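8 avril 2022

Quelle journée ! J'écris vite, avant que ça s'efface, avec les épaules en compote et encore l'envie de plier les doigts au ralenti.

Matinée consacrée à la prise en main à distance. J'enfile les gants, je règle l'échelle (toujours trop grande au démarrage, il faudra que je le note en gros quelque part), et la main du robot suit. Le retard se sent à peine quand on bouge doucement. Dès qu'on s'énerve, en revanche, tout se décale et on corrige ses propres corrections. J'ai passé un long moment rien que sur l'approche des doigts : venir de biais, ouvrir tôt, laisser le pouce à l'écart jusqu'au dernier instant. C'est fou ce qu'on apprend sur sa propre main !
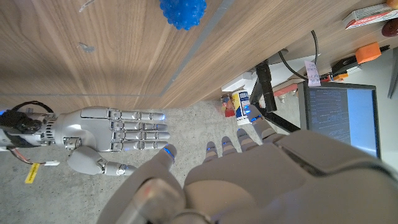 Les deux mains, la balle bleue sur le bois, le bocal à couvercle rouge au fond.

Total du jour : 42 démonstrations enregistrées, dont huit que je jetterai sans regret, parce que j'ai hésité en plein geste et que le modèle apprendrait mes hésitations avec le reste. Le protocole de Koltholm demande de garder les ratés dans un dossier à part, avec une ligne de commentaire. Je l'ai fait, un peu en râlant, et en relisant mes lignes je vois que je lâche presque toujours trop tôt. Donc merci Koltholm.

L'après-midi, changement de méthode : guidage à la main, on prend le poignet du robot et on l'emmène. J'adore ça. On sent le poids du bras, on sent où il résiste, et le geste sort plus rond. Par contre, pour les doigts, c'est la galère, il m'en faudrait deux paires — une pour le poignet, une pour le reste. Je crois que le bon mélange serait le bras guidé et les doigts au gant. À essayer demain, si le logiciel de Walteck accepte les deux sources en même temps (la doc dit oui, la doc dit beaucoup de choses).

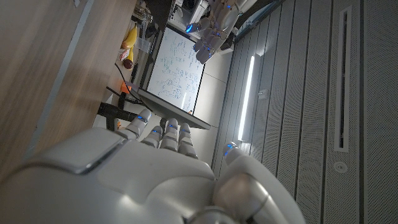
Omden m'a répondu dans la soirée que je montrais trop vite et toujours de la même façon, qu'il valait mieux vingt gestes différents que cent gestes propres, et que le robot avait besoin de voir comment on se rattrape. Ça m'a piqué cinq minutes. Puis j'ai relancé deux séquences dans ma tête et, oui, je pars chaque fois du même point, coude collé au corps.

Alors pour demain : varier le départ, finir le tri du dossier Lis, faire exprès de mal viser puis corriger sans m'arrêter. Et dormir, si j'y arrive. En septembre je n'arrivais même pas à fermer la pince sans regarder mes propres doigts !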